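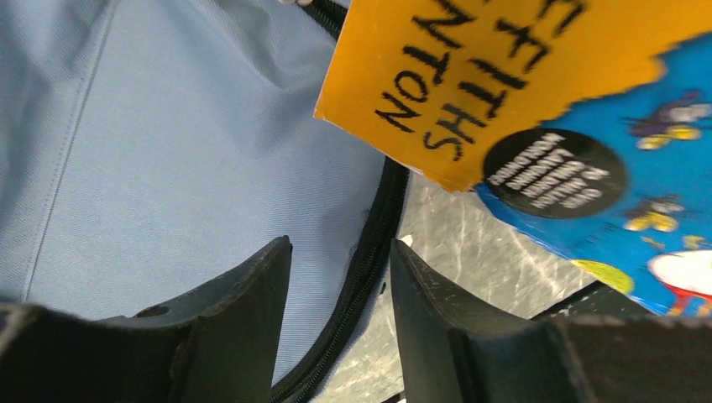 **Figure 3.** Mixed returns at the sorting station, wrist view.

### 4.2 Changes to the returns task

The returns desk at the Filtness warehouse handles items that customers send back without their original cartons. Before the Wavell cell was installed, one clerk opened each parcel, identified the contents, checked them for damage and placed them in a bin. The cell now does the first sort, and the clerk works from a screen at the end of the line. Soft goods and flat goods often reach the surface together, as with the pale blue fabric and the children's book in Figure 3, where the two overlap and the cover of the book is upside down to the gripper. Titles at this angle are read poorly by the Cilo software, and such items go to the clerk's queue. Zippers are a second source of queued items, as the inspection rule requires that each one be opened and closed by hand.

Over 50 shifts were logged for this study. Clerks reported less lifting and less walking between bins. They also reported that the remaining work was harder to pace, as queued items arrive in groups and each calls for a decision. In interviews, 9 clerks described the screen work as more tiring than the manual sort, and 2 asked to return to the packing area.

Training was extended to cover queue handling and safe entry to the cell. The Akolgo scheduling tool was changed to rotate clerks between the screen and the bins within a shift. Pay grades were not revised during the study period. Effects of the rotation on error rates are reported in Section 4.3.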